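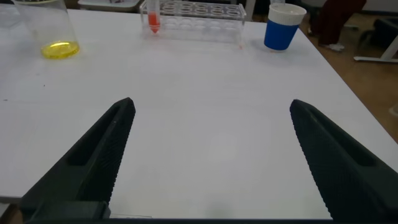

Iulian Văduva would like to know what a school gets for $200 that it could not get from a kitchen cupboard and a box of food coloring. He put the question to the Bondham school board in November, during the public comment period, and by the end of the evening he had not heard an answer he could use.

The board was voting on color-mixing lab sets from Lernero, a supplier that wants to place 30 of them in the district's middle schools. At $200 a set, the bill comes to $6,000 before refills. The vote was put off until the next meeting, and the sets now in use at Grecu Middle School will stay there in the meantime.

On the bench, the equipment is familiar stuff. There is a glass beaker with bright yellow liquid in the bottom, and a clear plastic rack with round holes for test tubes. One tube with a conical bottom stands in it, partly filled with something red-orange. Anyone who sat through seventh grade science will know how to use most of it.

Lernero says the value is in the lesson plan. Students start with a strong color, add measured amounts of another, and write down what happens at each step. The company's brochure promises that the work "builds lasting confidence in scientific thinking." It doesn't say how the confidence was measured, or how long it lasted. Asked at the meeting for results from other districts, the company's sales representative said a summary was being prepared and could be sent later. The district office said this week it had not come in.

Grecu has been trying the sets for 4 weeks with 2 classes. The science department's write-up, a page and a half long, is positive in a general way. Students "enjoyed the activity" and "used the vocabulary." There was no comparison class, and the report does not include any student work or scores. It does include a paragraph on cleaning up, easily the most detailed part of the document. Droplets get onto the tables during pouring, the department notes, and red is the worst for it. Teachers are advised to keep paper towels within reach and wipe the tops down between groups.

Bondham tables are white in the newer science rooms and black in the older ones, and the write-up does take a position on this. Colors are easier to judge against white. So are spills. The department suggests a sheet of white paper under the rack in rooms with dark tops, a fix that costs next to nothing and does not appear in Lernero's list of recommended accessories. What does appear there is a "viewing mat," sold separately.

The rack drew questions too. Clear plastic lets students see the whole length of a tube without lifting it, and several teachers liked that. It also scratches. A board member asked how the racks would look after a year of being stacked in a cabinet and was told that they were made for classroom use. She asked again and was told that replacements were available.

Then there is the matter of the tubes. A conical bottom is handy when there is only a small amount of liquid to look at, but a tube like that will not stand up by itself, so it's either in the rack or on its side. The write-up recommends filling tubes while they are in the rack. It recommends this in capital letters.

Glass beakers caused the longest discussion of the night. Some parents wanted plastic ones for the younger grades. Lernero offers plastic as an option but told the board that glass stays clearer and rinses out better, which may be so. The company was less clear about what happens when one breaks. A replacement has to be ordered as part of a pack, and the pack price was not in the papers handed out at the meeting.

A cheaper route exists, at least on paper. Zendevitz, a general school supply dealer the district already buys from, lists beakers, racks and tubes as separate items. Văduva brought a shopping list made up from that catalog, and he told the board that schools could leave out whatever they already had in their cabinets. By his account, most of them have plenty. No one at the table could say whether he was right, as the district has not taken an inventory of its science rooms for the middle grades. That seems like a strange thing not to know before ordering 30 more of anything.

Supporters of the purchase made a fair point in reply. Loose glassware does not come with worksheets, and a teacher with five classes a day may be glad not to write them. A ready-made set can be taken out, used and put back. But worksheets can be bought too, or shared, and Lernero would not say at the meeting whether it would sell its lesson plans without the equipment. The representative called the set "a complete learning system" and said it worked best when kept together.

Refills are the other open question. The dye comes in the company's own bottles. The price list gives the cost of a bottle but not the number of lessons it covers, and the Grecu report mentions running low on yellow before the trial was over. Teachers there finished the unit with coloring from a grocery store. The report says the students did not notice a difference.

The district office has been asked to bring three things to the next meeting: a count of existing beakers, racks and tubes, a full price list including refills and breakage, and whatever results Lernero can produce from schools outside Bondham. The lab set item is on the agenda after the bus contract. Public comment opens at 7 p.m., and speakers need to sign up at the door.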